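Pinmont Open Day

From the Toltenia regional encyclopedia, section Science and industry

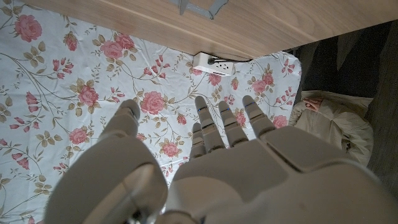

A robotic hand over a table with a flowered cloth, Pinmont Open Day.

The Pinmont Open Day is a yearly public demonstration of household robots held in Pinmont, a town in the north of Toltenia. It takes place on a Saturday in January and is organized by the Brimer Workshop, a small engineering company which develops robotic hands and arms for use in ordinary homes. Entrance is free, but visitors must reserve a time in advance.

History

The first open day was held in the company's own building and was meant only for the families of employees. It had four demonstrations, and three of them had to be stopped early for technical reasons. In the following year the company opened the doors to the general public and moved the event to the Fiore House, a former hotel near the railroad station. The number of visitors grew steadily after this move. The highest attendance so far is 1349 persons in one day, and since that edition the entrance is divided into time slots.

The event was canceled once, when the heating of the Fiore House failed. The demonstrations of that year were shown later in spring, in a shorter form and without the evening talk.

Program

The doors open at 9 in the morning. Visitors walk in small groups through the rooms of the ground floor, and in each room one kind of work is presented. The rooms are furnished as a normal dwelling, with tables, chairs, curtains and lamps. According to the organizers, a robot which works only on a clean laboratory bench says little about how it will work in a kitchen – for this reason patterned tablecloths, cables and power strips are left in their usual places.

Each demonstration lasts 9 minutes and is repeated during the whole day. An operator stands near the robot, explains the task and answers questions. Common tasks are picking up cutlery, folding small towels and moving cups from one table to another. If a task fails, it is repeated from the beginning in front of the same group. The organizers do not show prepared films, and this rule is kept since the first public edition.

In the afternoon there is a session for children, in which they can choose an object and place it in front of the robot. Glass and living animals are not permitted. The day ends with a talk of one hour, usually about a problem which the company has not yet solved.

Equipment

The hands shown in recent years have a thumb and four fingers. The fingers are divided into segments by joints, and the outside consists of smooth shell pieces in a beige-gray color. Narrow blue bands can be seen near the tips of several fingers. The hand is large, and visitors often remark on this when they stand beside it.

Before a hand is shown to the public it must complete 4000 closing movements in the workshop without repair. Hands which do not reach this number may be exhibited on a separate table, but they are not switched on.

Reception

The local press has described the event as slow but instructive. Some visitors complained that one sees mostly waiting, especially in the towel demonstration. Others valued that mistakes were shown openly. A frequent criticism concerns the narrow corridor of the Fiore House, where groups going in opposite directions must pass each other. The company has considered a larger hall outside the town, but the plan was put aside – the rooms would have to be built and furnished again every year.

See also

Brimer Workshop
Fiore House
Culture of Pinmont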